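Print this page | E-mail this article

3. What people keep when they clear out a drawer

I should say up front that I never meant to study clothes. My first plan was to look at letters, and I spent most of a winter asking people in Uneck whether they still had any. They didn't, mostly, or they had them in a box at a sister's house, and then they'd wave a hand at the bedroom and say that what they really couldn't get rid of was the shirts. After I'd heard this enough times I gave up on the letters and followed the shirts.

So this section covers the interviews. I talked with 20 households, each of them twice, the first visit before they sorted a drawer or closet and the second one in May, after they'd had time to change their minds (and boy, did they change their minds). I asked everybody to sort into keep, give, and toss, and I let them make up extra piles if they wanted. Almost everyone wanted. The extra pile got called "later" or "not yet" or, in one house, "ask Mom," and it's the pile I ended up caring about the most.

3.1 Shirts with something printed on them

Plain shirts went fast. People would hold one up, sniff it, check the collar, done. Printed shirts slowed everything way down. A shirt with words on it comes from somewhere - a school play, a fun run, a vacation, a cousin's garage band - and the person holding it would start telling me about the somewhere and forget about the sorting. My recordings from these stretches are long and wander all over the place, and I loved making them. The print didn't have to mean much, either. Loud cartoon lettering on a shirt the owner had bought on sale could hold things up as long as a team name could, so I quit trying to rank prints by how serious they were and put all of them under one code (Figure 3).

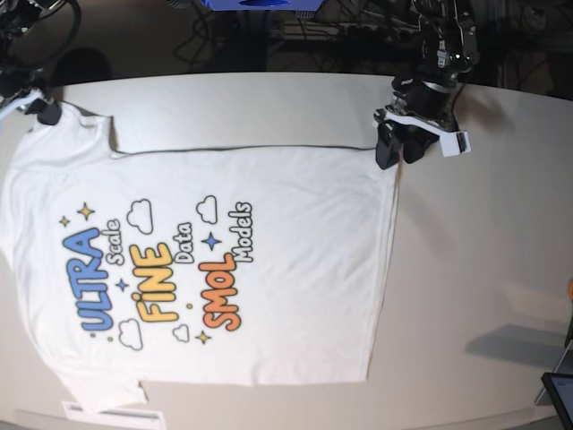
Harish Uniyal objected to that single code when he read a draft, and he wanted it on record that a shirt somebody earned and a shirt somebody bought are different animals. In his view the earned ones get kept out of pride and the bought ones get kept out of guilt over the money, and lumping them together hides both. He'd also have liked me to ask what each shirt cost.

I think he's half right. I went back through the transcripts with his two labels in hand, and the earned shirts do come with more pride talk. But the guilt talk didn't line up with money at all. It lined up with gifts. Gheorghița Stanciu kept a sweater she has never liked, in a color she calls "hospital," and the only thing she said about it was that her aunt might ask. On the second visit the aunt had come and gone without asking, and the sweater was still in the drawer. I didn't ask about prices on the first round and it felt odd to start on the second, so that part of his comment will have to wait for somebody else's study.

There's also wear to think about. Rathore (the shop, not my co-interviewer Bhupendra Rathore, no relation as far as either of them knows) has been taking in secondhand clothes for years, and the folks at the counter told me they hardly ever see a printed shirt that's worn out. They see faded plain ones by the bagful. My guess is that the printed ones get worn to death as pajamas and then turn into rags at home, so they never make it to the counter. It's only a guess, but it fits with how many people told me a shirt had been "moved to sleep duty."

Figure 3. Printed shirt of the sort coded P in the household sorts. 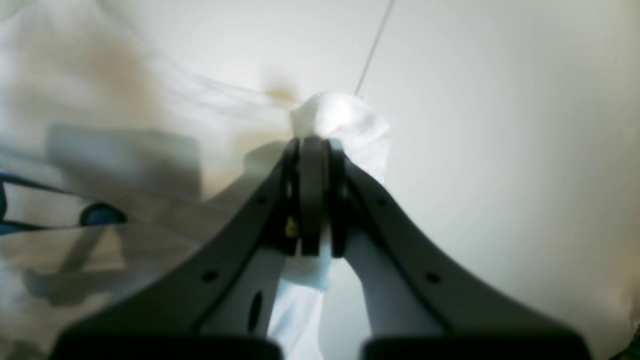
3.2 The "later" pile

Here's where my tidy plan fell apart. I'd expected "later" to be a short stop on the way to "give." I figured people just needed a few weeks to say goodbye. On the second visits, though, most of what had gone into "later" was right back in the drawer, and a fair number of people didn't remember having pulled it out. Ásdís Brøndum told me flat out that I must be mixing her up with another house. I played her the recording and she laughed so hard she had to sit down.

The households that did let go of their "later" clothes tended to have somewhere to be. They were moving, or a kid was coming home, or the closet was about to be painted. A deadline from outside did the job. A deadline they'd set for themselves did next to nothing, and I include my own here, because I sorted a drawer along with everybody else and I still own all of it.

Folding mattered more than I thought it would. When people folded a piece before setting it down, they nearly always kept it. When they dropped it in a heap, it was halfway out the door. Narendra Kaushik pointed this out to me on our second house and after that I couldn't stop seeing it. I wish I'd been noting it from the start - I only have it for the last 10 households, and even there my notes are patchy. 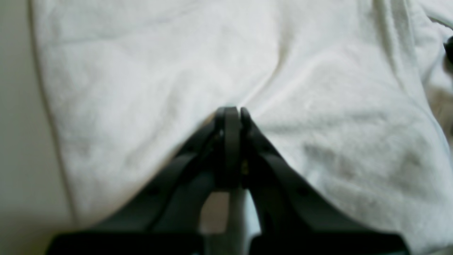 I don't want to make too much of the folding. It could be that people fold what they've already decided to keep, and the decision comes first by a second or two, too quick for me to catch with a notebook on my knee. Bhupendra thinks it runs the other way, that smoothing a thing out with your hands makes you fonder of it. We argued about this on every drive home from Brullard and never settled it. What I can say is that asking people to fold everything, which we tried in one house, made them cranky and gave us a keep pile so tall it slid off the bed.

The next section goes into how couples sorted together, and why I ended up interviewing them in separate rooms.

Print this page | E-mail this article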